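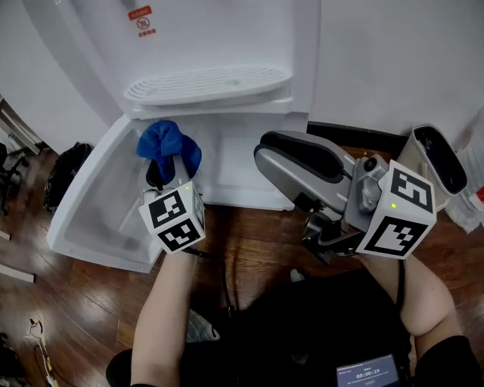 1/ 手持夹爪改造记录，Wurnia 第二版
在 Brukton 的共享工坊里做的，左右手各一只，人拿着夹东西，录下来的动作以后给机械臂学。之前零零散散发过几条，这次从头串起来，想到哪写到哪，后面会补。

2/
先说清楚范围。Wurnia 只包括手里这两只夹爪和身上的线，机械臂那边还没动。录制程序叫 Korletey，也是自己写的，跑在一块小屏幕的板子上，蓝底小字，带计时。程序乱得很，暂时不放。

3/
第一版从三月开始画，用的是整块打印的握把，手指是一对直板，靠橡皮筋回弹。能夹纸盒，夹布不行。布一受力就从指缝里往外滑，捏得再紧也只是把手捏酸。第二版基本上就是为了夹布重做的。

4/
预算定的是 2,000，全部算在内，包括打坏的料。最后超没超我没仔细算，有几样是从旧东西上拆的，不知道该怎么折价。想照着做的人请自己估，别拿我的数当准。

5/
结构从手往外说：握把，连杆，中间的金属关节，再往外是手指。标记方块装在关节下面。握把是黑的，连杆是深色金属，关节那里有个圆的黑色转轴。受力最大的就是这个转轴，后面单独讲。

6/
握把画过很多版。一开始照着电钻的握把做，粗，握着踏实，可是食指够不到扳机行程的末端，夹到最后那一下总是使不上劲。后来把后背削薄，食指那一侧往前挪，虎口位置留一个浅窝。

7/
握把打完要磨。我用 400 目的砂纸加水磨，从虎口开始，磨到手掌贴上去没有棱为止。层纹还看得见，不管它。喷漆试过一次，出汗之后发黏，刮掉了，后来都不喷。

8/
扳机到手指之间是连杆，没用拉线。拉线轻，走弯路方便，可是拉线有弹性，手上松了夹爪还要慢半拍才松。连杆重一点，手感直接。手上是什么动作，夹爪就是什么动作，录下来的数据也干净。

9/
连杆孔位我吃了大亏。打印件上的孔直接穿螺丝，装的时候很顺，用一个下午就旷了。扳机还没动，手指先自己晃。后来孔都扩大一圈，压铜套，旷量小了很多。铜套在 Brisiron 买的，他们家按袋卖，一袋里大小不太齐，要自己挑。

10/
挑铜套的办法：找一根光轴，一个个套上去，竖起来，自己滑到底的放一堆，要推一下才走的放一堆，推不动的放一堆。用中间那堆。推不动的可以拿铰刀过一下，我懒，没过。

11/
转轴。第一版是螺丝当轴，螺纹直接磨孔，黑粉掉得到处都是。第二版换成光轴加卡簧。卡簧钳工坊里有，尖头那把被人磕断过一次，尖很短，用的时候慢一点，弹出去很难找。

12/
卡簧我还是弹丢过，趴在地板上用磁铁扫了一遍，扫出来一堆别人的螺丝，没有我的卡簧。

13/
手指。右手那只，上面是一片长的银灰色指板，内侧贴黑橡胶，对面那根是白的，里侧也贴了深色的垫。左手那只手指是灰黑的，跟右手不是同一批。两边外观不统一我不在意，能张合就行。

14/
指面的橡胶试了好几种。硅胶片抓力最好，但沾灰，沾了灰就跟没贴一样。泡棉软，夹布时会跟着布一起变形，松手时布粘着不下来。最后用的是带细纹的黑橡胶，抓力中等，脏了拿湿布一擦就回来了。

15/
贴橡胶之前一定要打磨指板再擦酒精。我偷懒过一次，边角先翘，翘起来的角正好勾住毛巾的线圈，一拉整片揭下来了。

16/
胶用的普通接触型胶水，两面涂，晾到不粘手再合。合的时候从指根往指尖压，别反过来，反过来气泡都赶到指根那个拐角里去了，最难处理。压好用夹子夹一晚。

17/
回弹。橡皮筋老化太快，换成了扭簧。扭簧力道选轻的那种，刚刚够把手指撑开就行。我一开始选重了，心想松手利索，结果夹一会儿手指根就抖，录出来的轨迹全在抖。

18/
行程末端加了一个小限位，防止张过头把连杆拉到死点。死点这个事画图时看不出来，装起来一张到底，整个机构卡在那里，扳机捏不动，得用手把手指掰回来。

19/
下面说标记方块。白色的方块，面上是黑白图案，让别处的相机能认出夹爪在哪、朝哪。每只夹爪装一个，装在关节下面，离手近。装到指尖附近也试过，认得更准，可是往柜子里一伸就先磕门框。

20/
图案要印得平。第一批用普通打印纸贴上去，纸吸潮起鼓，室内灯一照有一块反光，程序认成另一个角度，整条轨迹中间跳一下。后来换成哑光的贴纸，用刮板刮平。

21/
贴纸的白边要留够，别为了让图案大一点就把白边裁没。裁没了之后图案直接挨着方块的棱，转到斜角时识别率掉得很厉害。这个我裁过，重印了。

22/
方块本体是白料打的，里面空心，放了灯板。方块上那颗绿灯亮着就是有电、在跑。灯做得小，亮度调得低，原来太亮，把旁边的图案照得发绿，认不出来。

23/
灯的程序很简单：上电常亮，掉线就闪。我想过用颜色区分在录和没在录，接了之后发现自己录的时候根本不看灯，只看屏幕上的计时，就又改回单色了。

24/
供电是 5V，一个充电宝带全部东西。充电宝放在身上，别放桌上，放桌上线就是一根绊马索。我在家里这么摔过一回夹爪，好在摔的是第一版。

25/
充电宝有个毛病，电流太小它以为你充满了，自己关掉。只接夹爪、不接屏幕的时候就会这样。我的办法是别只接夹爪。有人焊电阻专门耗一点电，我没焊。

26/
线。每只夹爪从底下出一根细黑线，沿着小臂往上走，到身上汇合。线长我剪的 2 米，太长了，多出来的在腰后盘着，蹲下去会硌。下次剪短。

27/
出线口是最容易断的地方。一定要做应力释放，我在握把底部开了一个之字形的槽，线卡在里面拐两下再出来。没有这个槽之前，线断过，断在皮里面，外面看着好好的，绿灯一动手腕就灭。找了一晚上。

28/
线材选软的。硅胶皮的线弯起来舒服，但是外皮黏衣服。最后用的是普通细软线，外面没套网管。套网管好看，转手腕有响声，麦克风全录进去了。

29/
插头别用太小的那种。小插头插拔几次就松，我地上那堆线里白色的小插头就是早先买的，现在只在调试时用，正式录的时候不上。调试线黄的黑的都有，没有规律，手边有什么用什么。

30/
贴标签。哪根是左手的，哪根是右手的，用胶带写上。不写的后果是左右反了还录了半天，回放的时候屏幕里左手在动，轨迹里右手在动。

31/
夹爪上另外还装了一台相机，视野很广，四周会有一圈黑，直线全是弯的。这台只管看夹爪跟前的东西，布怎么皱的，手指有没有贴上。它看见的墙和天花板都往外鼓，第一次看会有点晕。

32/
镜头要不要校正？我录的时候不校，存原样，后面处理时再说。校正要裁掉边缘，而有用的信息常常就在边缘，比如柜门沿。存大了就存大了，硬盘便宜。

33/
相机座是打印的，角度可以调，调完拧死。一开始做成固定角度，朝着指尖看，伸进柜子以后画面里只剩一块灰，什么都认不出。往上抬了一点，能同时看到手指前面和后面的环境，好用很多。

34/
座子的螺丝要点一点螺丝胶。手上一直有振动，不点胶的话，用着用着镜头就低头了，中途还不一定发现。
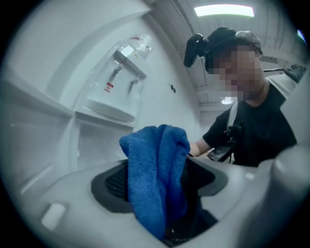
最后编辑：2020年5月18日，星期一

35/
接着说测试。我挑的是工坊里的饮水机下柜，拿一块蓝毛巾，用夹爪伸进柜口里动它。毛巾软，柜口窄，这两样单独都不算难，合在一起就把机构的毛病全逼出来了。

36/
蓝毛巾是带线圈的那种，蓬松，一捏一大团。夹爪夹住以后，布会在手指上面鼓起来一坨，从夹爪相机看过去，后面全挡住了。做识别的时候要有准备，大半个画面都是蓝的很正常。

37/
柜口的尺寸对夹爪是个硬约束。张开到最大时，右手那只比柜口好不了多少，得侧着进。我把长指板的外侧角削了一刀，进去顺一些。削的时候顺着层纹削，横着削会崩。

38/
先练手再录。拿夹爪夹东西跟用手完全是两回事，手指没有触觉，全靠眼睛。我在家对着抹布篮子练，叠、抓、放、换手。练到不用低头找扳机再去工坊录，不然前面录的全是废的。

39/
换手最麻烦。左手夹着布，右手张开过去接，两个标记方块在这时候最容易互相挡。方块互相挡，程序就丢一只手。我的办法是接的时候手腕错开一点，一高一低，别正对着。

40/
头上戴的那套东西也说一句。绑带勒得紧头疼，勒得松往下滑。我在内侧垫了一层海绵，后脑那里加宽。低头看柜子的时候最容易滑，所以调松紧要低着头调，站直了调出来的不准。

41/
身上斜挎的那根灰带子是从旧包上拆的，别一个小夹子，下面挂东西。带子比腰包好，蹲下、前倾都不顶肚子。缺点是往前探身时挂着的东西会荡，荡起来碰到连杆有响声。后来用魔术贴粘了一下，荡得轻了。

42/
录制流程现在是这样：
插充电宝，看绿灯。
开 Korletey，等屏幕出来。
两只夹爪各张合几下，对零位。
把方块朝相机转一圈。
按开始，等计时走起来再动手。
做完停住别动，数几拍再按停。

43/
最后那个“停住别动”很有用。以前做完顺手就去按停，文件末尾总是一段手往屏幕伸的动作，处理时要一个个剪。

44/
零位会漂。夹爪关节里的角度传感器跟磁铁的距离有关，握把受热以后间隙变一点，读数就变一点。现在每录几条重新对一次。想过在程序里自动补，写了一半，补得比不补还离谱，先关掉了。

45/
时间对齐是另外一大坑。夹爪角度、夹爪相机、头上的相机，各有各的时钟。我开头会把两只夹爪对着磕一下，画面里看得见，声音里听得见，角度上也有一个尖。后处理拿这一下去对。

46/
磕的时候轻一点，第一次磕得太使劲，把贴纸角磕掉了。

47/
地上的东西要收。Brukton 的地板是木头的，亮，灯一照一条条反光，反光本身影响不大，影响大的是我的线、包、板子摊得到处都是。人往后退一步去调整姿势，踩到什么都有可能。我踩过一块木板，没摔，那条数据里有一个很大的晃。

48/
灯光。工坊顶上是长条灯，夹爪相机朝上时能直接拍到灯，自动曝光一下就把柜子压黑了。我把曝光锁住，代价是灯那里一片白。锁曝光的位置以柜口里面为准，别以外面的白墙为准。

49/
频闪也要注意。快门跟灯对不上就会有横纹滚动。换个快门值就好了，具体值看各地的电和灯，我这里的数搬过去没有用，自己拨几下看。

50/
说几样没解决的。
右手那只比左手重，录久了右手先累，后半程右手的动作明显变慢。
橡胶指面夹湿布会打滑，干布没事。
充电宝的线口朝上，容易进灰。

51/
重量的问题，我把握把里面掏空过一次，轻是轻了，捏起来有嘎吱声，手心能感觉到壳在动。又加了几条筋回去，等于白忙。下一步打算换关节那块金属，料厚了，当时手边只有那一块。

52/
铝的可以锯，工坊有带锯，锯完要去毛刺，毛刺没去干净会把线皮划破。钢的别在那台带锯上锯，锯条会废，墙上贴着纸的。

53/
有人问能不能买现成的。能，我没买，主要是想自己改手指。现成的夹爪手指形状定死了，想夹布就得另做指套，指套一厚又进不了窄柜口，绕一圈还是要自己画。

54/
也有人问为什么不直接遥控机械臂来录。我家放不下，工坊那个角落也放不下。手持的装进包里就能走，到哪个柜子前面都能录。代价是机械臂能不能照着做出来，要等以后才知道，有些手腕角度人做得到，臂做不到。

55/
这个角度问题我现在的处理很粗：在程序里画了一个范围，手腕转出去屏幕就变色提醒。范围是抄的一台小型臂的关节限位，抄得保守，所以经常变色。看多了就不看了，还得再调。

56/
打印参数不细讲，每台机器不一样。只说方向：手指要躺着打，让层纹顺着手指的长边，竖着打一掰就断。握把可以竖着打，支撑少，磨起来也省事。连杆我没用打印件，打印的连杆会弯。

57/
方块要打得方。听着像废话，可是打印件第一层会往外胀，底面比顶面大一圈，贴纸贴上去图案就不在一个直角上。我的做法是打完拿平板垫着砂纸，底面磨几下，卡尺量到几个面差不多再贴。

58/
装配顺序我重新理过，写在这里给自己看：先压铜套，再装光轴，空手转一转；装连杆，接扳机，试行程；装扭簧，再试；上限位；最后才贴橡胶、装方块、走线。以前先走线，后面每拆一次都要跟线打架。

59/
每次用完的收尾：螺丝摸一遍，橡胶擦一遍，看贴纸有没有翘边，线从出线口开始捋一遍。夹爪张开着收，闭着收的话橡胶面会互相压出印子，下次夹东西偏一边。

60/
文件名也统一一下。以前用“测试”“测试新”“测试新新”，自己都找不到。现在是地点加动作加流水号，Korletey 自动写，我只填动作。动作用短词，“塞布”“取布”“换手”，别写句子。

61/
录坏的不要当场删。当场觉得坏的，回去看有时候还能用，比如布掉了又捡起来的那种。单独放一个文件夹，攒多了再筛。真正没用的是丢标记的，整条位置都没有，这种才删。

62/
补一条关于毛巾的：新毛巾先洗再用。新的掉毛，线毛缠在转轴上，跟轴里那点油和在一起，扳机越捏越涩。我拆开看，轴上裹了一圈蓝毛。用镊子一点点夹出来的。

63/
油也别多上。转轴那里点一滴，活动开，外面溢出来的擦干净。油蹭到橡胶面上，橡胶就滑了，要用洗洁精洗，洗完还要晾。

64/
图纸的事，很多人要。文件里有几处尺寸是我装完拿锉刀修出来的，没改回图上，现在发出去照着打是装不上的。等我把修过的地方量回去再放。手指那部分先改好，会先放手指。

65/
Brisiron 的货号我也不贴了，他们换货很勤，上次的货号这次去已经是另一种弹簧。去的时候带着旧件比着买最稳。

66/
下一轮打算换指面的纹路，再把右手关节那块料减薄，线剪短。柜子还是用饮水机那个，毛巾还是那块蓝的，方便前后对比。改完接着往下面发。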